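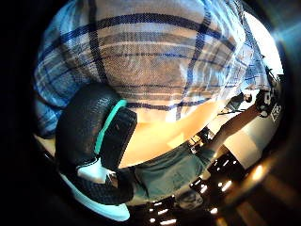 How often should you wash a flannel shirt?

Every four or five wears is plenty if it goes on over a T-shirt, and sooner if you've been cooking in it or wearing it to rake leaves.

I get that question more than any other, which makes me happy, because I could talk about flannel all day. I own too many. My favorites are the blue plaids, the pale ones with a bit of gray and white in them and navy stripes running across, and if you let me loose in a thrift store I will come home with another one that looks exactly like the rest. (They are all different! The stripes are different widths!)

So this is my whole laundry and shoe routine, written down in one place, because last month's post on drying racks got a pile of comments asking for it.

Shirts first. Cold water, inside out, buttons undone. I used to button everything up before washing and then wonder why my buttonholes were stretching, and once I quit doing that the front plackets started lying flat again. Collars get a little dab of liquid soap rubbed in with my thumb the night before. No fabric softener, ever! It makes flannel feel slick and sort of greasy after a few rounds, and the fuzzy side is the whole point of the thing.

Drying is where I changed my mind this year. I was a tumble-everything person, and then I shrank my good Palacios shirt so badly that the cuffs stopped an inch above my wrists. Now they get ten minutes on low to knock the wrinkles out and then go on a hanger in the bathroom doorway overnight. By morning they're ready and they haven't lost any length. I paid 60 dollars for that Palacios, by far the most I've ever spent on a shirt, and it now belongs to my niece, who looks great in it.

A word about sun, too. I had one hanging by the big window all through June and the shoulder on that side went a full shade lighter than the other. I still wear it, I just don't hang anything there anymore.

On to sneakers, my other weakness. I'm a black sneaker person with one rule, which is that there has to be a shot of color somewhere. Teal-green on black is my idea of perfect. And if the sole has a little mint in it, well, I'm sold before I've checked the size.

Uppers with lots of tiny holes are wonderful for hot feet and terrible for dust. A wet rag just pushes the dirt further in. What works for me is an old soft toothbrush, completely dry, in small circles, and then a barely damp cloth after that. I bought a fancy brush from Urnwood last winter and it's lovely to hold, but the toothbrush still gets into the corners better.

For pale soles I mix a spoonful of baking soda with just enough dish soap to make a paste, leave it on while I drink my coffee, and scrub. Wipe it off with a clean wet cloth and do it again if you need to. Laces come out and go in a mug of warm soapy water. Please don't put the shoes on a radiator afterward! Stuff them with newspaper, change the paper once, and let them sit somewhere airy until the next day.

I keep all of this in one basket by the back door: toothbrush, rags, soap, baking soda in a jam jar, and a can of Ronell spray that I use on the uppers at the start of the rainy season. The basket is ugly and I keep meaning to replace it.

Oh, and somebody asked what I wear with the plaid. Dark teal, nearly always. It picks up the blue without matching it, and it hides everything I spill. Jeans work fine too, but I've been living in teal since spring and I'm not ready to give it up.

Next up is sweaters, and I have opinions about folding versus hanging. If you've got a trick for getting pine sap out of flannel, please leave it in the comments, as I have a sleeve that's been waiting since our trip to the tree farm.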